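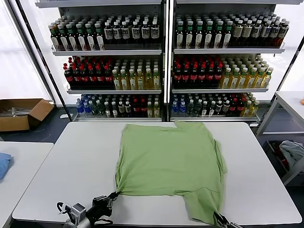 3.2 Garment and work surface

All trials used one light green T-shirt with a large printed graphic in red and white. The shirt was chosen for the print, which stiffens the front panel and gives the fabric an uneven bending resistance. Plain regions of the cloth settle into soft wrinkles when dropped, whereas the printed region tends to crease along a few sharp lines. The same effect was noted for coated sportswear in our earlier work on the Brallico set.

Folding was carried out on a white rectangular table. No folding board or template was used. The table is short enough that a shirt pulled towards the near side will pass over the front edge, and the weight of the hanging part then draws the rest of the cloth with it. We treat this overhang as a separate variable (Section 4.1).

The wall behind the table is taken up by white shelving stocked with bottled drinks. The shelves were left filled throughout, as the study concerns folding in a working shop space.
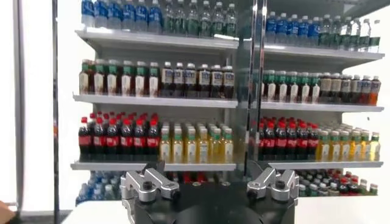

Lighting came from the ceiling fittings and a large window and was not adjusted between trials. Room humidity was logged at the start of each session but did not enter the analysis, the range being too narrow to separate from ordinary variation in the cloth.

3.3 Starting states

Two starting states were defined. In the flat state the shirt is spread over the table with the neckline towards the far edge and the hem towards the near edge. In the crumpled state it is gathered in both hands, lifted clear and released over the front half of the table. The crumpled state was used in 1,000 of the 1,370 trials and the flat state in the remainder. A crumpled shirt may come to rest with the graphic largely exposed, as in Figure 2, or with most of it buried under the sleeves and back panel.

Figure 2. Shirt in the crumpled state, graphic exposed.

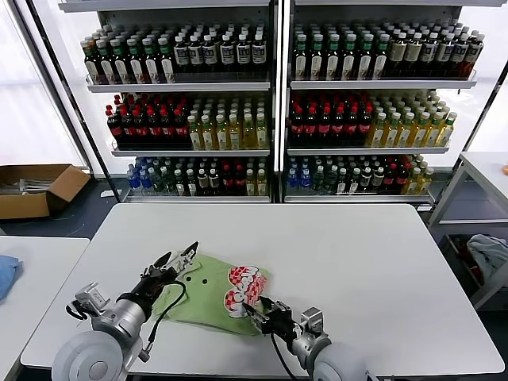 Etelka Csizmadia has objected that the exposed and buried cases ought to be scored apart, on the grounds that a visible print tells the folder which side of the shirt is uppermost before any cloth is moved. We accept the point in part. The cases were not separated at the time of recording, and a later division by eye gave poor agreement between the two raters (Jansen and Talavera). They are therefore pooled in all tables, and the pooled figure should be read with this in mind.

3.4 Intermediate fold

The first target shape is a long bundle lying parallel to the front edge of the table, with the hem and neckline brought together and the sleeves tucked inwards. Layers need not be exactly aligned. A sleeve lying along the top edge of the bundle was accepted provided that it did not extend past the body of the shirt. Looser folds at one end were also accepted, as they are usually taken up when the bundle is halved.
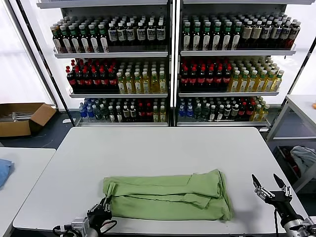

3.5 Scoring

Each folded shirt was scored for outline, layer overlap and residual creasing.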